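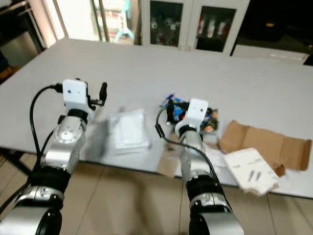

The Trellel bimanual kit pairs two arms on a common mounting, with a wrist camera and a two-jaw gripper on each. It is supplied by Sustex for laboratories and small workshops that need two-handed manipulation at table height and close to the floor. Packaging is a useful test of the layout. An opened carton, a printed sheet and clear plastic on one pale tabletop give the wrist cameras little contrast and a fair amount of glare, and a bag of small coloured items has to be approached from directly over it if the jaws are to close on the contents as well as the film. The gripper housing is kept short for that reason. The camera opening is on the front face of the housing, and the jaws remain in its view at all wrist angles.

Configuration

Each arm is built from metallic joint housings separated by black ring segments. Housings are interchangeable between left and right. Wrist cables run outside the arm in a free loop, and the loop must be left slack. Do not tie it to the forearm. A tied cable will limit wrist rotation and will eventually pull the connector out of its seat.

Arms: 4 kits per carton lot, or single kits to order
Jaw pads: black, replaceable, sold in bags of 200
Controller: Flusodo, current release
Trajectory memory: 192 stored programs
Part number, wrist cable: 556

Floor-level work

Items below table height are reached by lowering the mounting and setting the Flusodo controller to its low envelope. Household floors are harder than they look on paper. Glossy tiles return strong reflections from windows and doors, so the exposure lock should be set before each run and checked whenever the lighting changes. Round open bins present a dark interior to the cameras, and a crumpled wrapper inside one may read as part of the rim. Slatted furniture, such as a bamboo-look shoe rack, produces repeated edges that can confuse grasp selection. Manual grasp points are recommended for both. 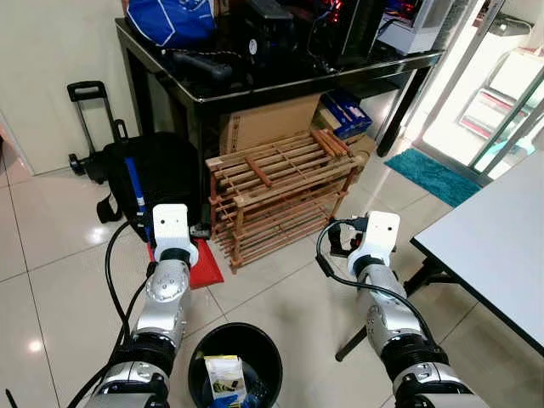 Workspace preparation

Allow clear travel for both elbows. Table legs are the usual obstruction and should be entered in the controller as fixed volumes. Trolleys, bags and broom handles stored along a wall should be entered as well, or moved out of reach. Power cables on adjoining tables are best routed to the rear edge.

Jaw pads supplied before July have a harder compound and tend to slip on thin plastic film. They can be exchanged at no charge; quote the colour code on the bag label.

Ordering

Kits are dispatched from the Sustex warehouse with jaw pads fitted and wrist cables attached. The Furtună mobile base is a separate item and is not required for fixed installations. Customers adding the base to an existing kit will need the longer cable set. Prices are on application and exclude freight.

Page revised Thu 28 April.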